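3.2 セルの構成と日常保守

作業セルは1台のみ。Indetierの実験は全部ここで回している。アーム、グリッパ、浅い箱型の作業領域、固定カメラ。箱の壁は灰色のパネルで左右は外へ開く角度。ここを垂直にすると手首側の筐体が壁に当たる、初期の試作で2回やった。以後この形。

作業領域に置くものは少ない。青いフォームブロック、上縁が弧状にへこんだ暗色の部品、あとは把持対象。ブロックは上面にいろいろな形の抜きがあるものを使う（図4）。抜きの縁は使ううちに丸くなってくるので、挿入系の試行が300回に達したら交換。交換前後のデータは混ぜない。交換記録はLamontの表にある。

図4　フォームブロックと湾曲部品を置いたセル内部。グリッパは上方、把持なし。
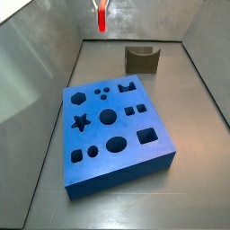

ブロックの位置は試行ごとに変える。固定治具は使わない。最初は両面テープで留めていたが、剥がすときフォームの底がちぎれて厚みが変わり、高さの校正がずれた。やめた。今は置くだけ。置くだけだと押し付け時に滑る。滑り量は記録していない（4.3節で触れる）。

校正は朝に1回、昼の停止後にもう1回。手順は次の通り。アームを退避位置へ。床面を乾いた布で拭く。壁と床の継ぎ目を指でなぞってパネルの浮きを確認するする。浮いていたら下から押さえて締め直し。次に基準点5箇所へ指先を下ろし、読み値を前回と比べる。差が許容を超えたら全点やり直し、超えなければそのまま運転。所要は約30分、慣れた者でも急がないこと。急ぐと3点目あたりで退避を忘れる。

床は意外に汚れる。白い細かい屑が出て、拭いても次の日にはまたある。出どころは特定できていない。Trịnhは指先の被覆を疑っていて、筆者はフォームの方だと思っている。決着なし。認識側への影響は小さいが、基準点に1粒乗っているだけで高さの読みが変わるので、拭き取りは省略不可。エアブローは禁止。継ぎ目に入って余計に面倒。

グリッパの点検。指先の滑りと左右のがたを見る。がたは指を閉じて軽く揺すればわかる。ケーブルは上側で輪にして余長を取ってある。短くすると手首の旋回で引っ張られ、コネクタが半抜けになる。半抜けは本当に厄介で、通信は生きているのに画だけ時々止まる。2019年7月16日の停止はこれが原因だった。丸一日つぶれた。以後、余長は結束バンドで縛らず遊ばせる。見た目は悪いがこの方がよい。

把持の確認には棒状の対象物を使う。掴んで床から持ち上げ、そのまま静止、傾きを読む（図5）。傾きが大きければ指の平行が出ていない。ねじを緩めて合わせ直し、再度。指を替えた直後は必ずやる。替えていない日も週に一度はやることにしたが、実際には抜けた週あり。

図5　赤い対象物を把持して持ち上げた状態。奥に青いブロック、手前左に黒いL字型の受け台。 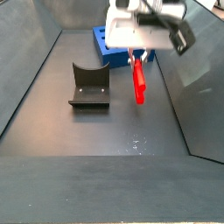

受け台まわりの注意。底板のねじは見た目では緩みがわからない。運転中の振動で少しずつ戻るらしく、9月に入ってから位置ずれの報告が続いた。手で押して動くようなら遅い。ねじの頭に合い印を入れる案はLamontから出ているが、印が画に写り込むのを嫌って保留中。代わりに稼働40時間ごとの増し締めとした。締めすぎると底板がわずかに反る。トルクドライバを使うこと、手締めは不可。

部品の調達。グリッパの指はMoffatの工作室で作ったもの、予備は2組。壁パネルはSovovから板で買って自前で切断。右の壁は光沢が強く映り込みが出る。艶消しフィルムを試したが端から剥がれ、剥がれた角を誤検出したので撤去。照明の角度で逃げるしかない、いまのところ。室内側の白い物が映ると面倒なので、セルの脇に物を置かないよう頼んであるが徹底はされていない。

故障時の対応順序も書いておく。まず非常停止、次に対象物を手で受ける（グリッパは電源断で開くことがある）。それから記録を保存。保存より先に再起動するとログが上書きされる。これで原因不明になった停止が過去に数件。再起動後は校正を最初から、途中からの再開は認めない。急ぎの実験中でも同じ扱いとした。

なお本節の手順はInderの旧セルのものを引き継いで書き換えている。旧セルは床が明るい色で壁も低く、汚れの見え方も映り込みも別物なので、旧手順書の照明の項は使えない。校正と増し締めの項はほぼそのまま。差分は付録Bに載せた。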